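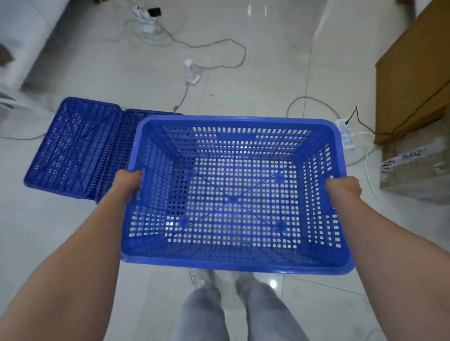
Dillunach store room: progress to February

Reading time: 1 min

The blue baskets have cost 970 so far, and I am not yet convinced they earn it. The plan promised 200 items sorted by now. We have done 53, almost all of them small stock that was easy to place.

Perforated sides do make the contents easier to check. They don't settle where things go — the labelling is still undecided, and the cables and plugs are still on the floor.

I'd hold the second payment until the shelving is in.

Welington Bragança

Contact: Jevance office | Back to top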